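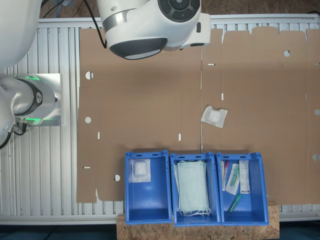
June 2019, day two with the Grurnlow picking kit, and I have opinions! Quick recap for whoever picks this up after me: Palacios wants a yes or no on the trial package (gripper, software license, 50 hours of phone support) before they quote for the Mustdale supply room. The kit is pitched at small medical items, so I've kept to that: masks, gauze, syringes, one sealed pouch out on the cardboard by itself. Blue bins along the front edge, same as the layout we sketched in May. I like having the cardboard down over the slotted aluminum (the pouches used to snag in the grooves), but the holes and slits in this blank bug me and I'd like a plain sheet before we do the real count.

Setup went quicker than the manual says. The manual is 62 pages and you need maybe six of them. Calibration is on page 458 of the OTHER manual, the one for the arm, which took me half the morning to find, grr. Wrote it on the inside of the cabinet door.

Soft pouches are what I care about most. The default grip preset is tuned for boxes and it comes down way too wide for anything squashy, so I made a copy, narrowed the opening and dropped the force a notch.
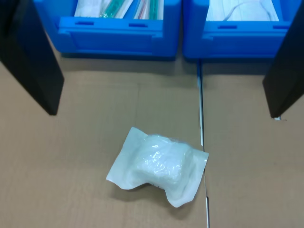 Saved it as "pouch 2" so please don't overwrite it. The preset editor is nice, by the way, much nicer than the Undville one, though it logs you out if you go get coffee.

Still to do: ask Grurnlow if the fingertip pads come in a softer grade, and what a spare set costs. Try the syringes lying down as well as leaning. Find a plain sheet of cardboard.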